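April, afternoon - kitchen bench notebook, fruit sorting

Picked up from Erhan's page. He left off at the oranges and wrote "see if the small stuff holds up", so that's what today was for. Fruit came in before lunch from Bikska, two bags, and the oranges smell wonderful. The whole room smells like a breakfast table!

Setup: the newspaper-print cloth is on the table again (the one with the pears and lemons drawn on it). I know Erhan votes for the plain one from Bilgin, but this one wipes clean and I love it. Only catch is that at a glance I keep reaching for a printed pear. Did it twice while laying things out. Fanni Rácz did it once and denies it.

Order of work:
- oranges first, spread over the middle of the table, then gathered back up
- strawberries one at a time, picked up by the body and never by the stem
- anything with a soft spot goes in the jam bowl, no arguing

Oranges are easy and kind of satisfying. They roll, but the towel at the back stops most of them. Average weight on the Tradis scale was roughly 90 g, smaller than last batch. One came in at 89 and I weighed it again to be sure. Still 89.

Strawberries are where it gets fun. The Bedo crate had 50 in it by the label and they are small this time, some barely bigger than a thumbnail. They bruise if you so much as look at them. Fanni's trick from last month is to let the berry sit on the cloth and close in evenly from both sides, low down, where it's widest. Coming from above squashes the shoulders and you get juice on the newsprint. Tried it her way for the whole first row and I'm a convert. Way fewer marks on the fruit!

13 went in the jam bowl. Most of those were soft when they came out of the crate, the bottom layer had been sitting in its own juice. Should ask for shallower crates next time - one layer, two at most.
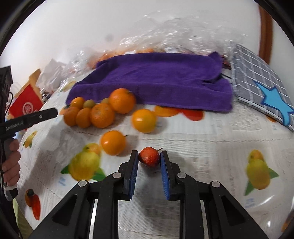
Small strawberry, stem still on, between the blue pads. Oranges behind.

Leave the stems on until the very end. I pulled a few early to save time and those were the first to go dull around the top. Also don't rinse before sorting, they get slippery and the cloth soaks through.

To do:
- jam tonight, Fanni is bringing lemons (real ones)
- paper liner for the strawberry tray, the mesh one leaves little squares
- rerun the same order with the next Bikska bags and see if the oranges come in small again
- Erhan, please put the scale back on the shelf by the window, it took me ages to find it

Really good session. If there are pears next week I want to do them on this same cloth just to see how often we grab the wrong one.

3 comments 2 shares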